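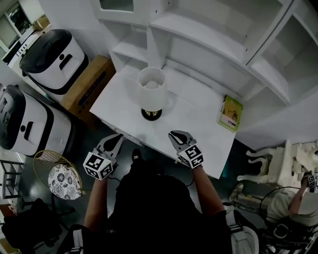
Leave the Ridge Road Gate Where It Is

Friday, April 8, 2022

The managers of Varkesholm Nature Park want to move the entrance gate two miles down the mountain, to the flat ground by the old Brosell quarry. The plan went public in January. It comes with a bigger parking lot, a new visitor building and a shuttle to the top. I have read all 117 pages of it, and I think the park should keep the visitor building and drop the rest.

Start with the parking. The present lots fill up on October weekends and on a handful of days in July. On those days the line of cars backs up past the church and people who live on Ridge Road can't get out of their driveways. That is a real problem and I don't blame anyone for being tired of it. But the plan answers it with a lot for 600 cars that would sit mostly empty from November to May. To build it, the park would clear the hardwoods on the east side of the quarry, where the wood frogs breed. Every spring the park leads school groups to those same pools.

A timed ticket would do the job for much less money. Sustcombe Gorge went to timed entry a few years ago. I go there twice a year and have not waited at the gate since. You pick a morning or afternoon slot, you pay, you drive in. Some people complain that they can't decide at breakfast to go up the mountain. On most days of the year they still could, if the park used timed tickets only in the busy weeks.

Then there is the shuttle. The plan says it will run every 20 minutes in season and will be "available as needed" in winter. I would like to know what that means for someone who wants to be on the Yuen Trail at sunrise in February. Today you can park at the trailhead, sign the book and go. Under the plan the upper road closes to private cars all year. Anyone with small children, a bad knee or a trunk full of camera gear will be standing at a bus stop in the wind.

The visitor building is a different matter. The nature center was put up for a park with a third of the visitors it gets now. There is one classroom. When two school buses come on the same day, one group eats lunch in the hallway. The bird collection is kept in a back room where the public never sees it. A new building with proper classrooms is overdue, and it would fit on the site of the maintenance sheds, which are coming down anyway. Page 88 of the plan says so, then rejects the site in one sentence for being "less visible to arriving guests."

I don't think guests have trouble finding the place. They come for the summit and the trails, and they have been finding those for a long time.

The park takes written comments until the end of the month. The office on Ridge Road has paper forms, and there is a box by the door. If you only write about one thing, write about the upper road. Trees can be replanted and a parking lot can be made smaller, but once the shuttle contract is signed it runs for ten years.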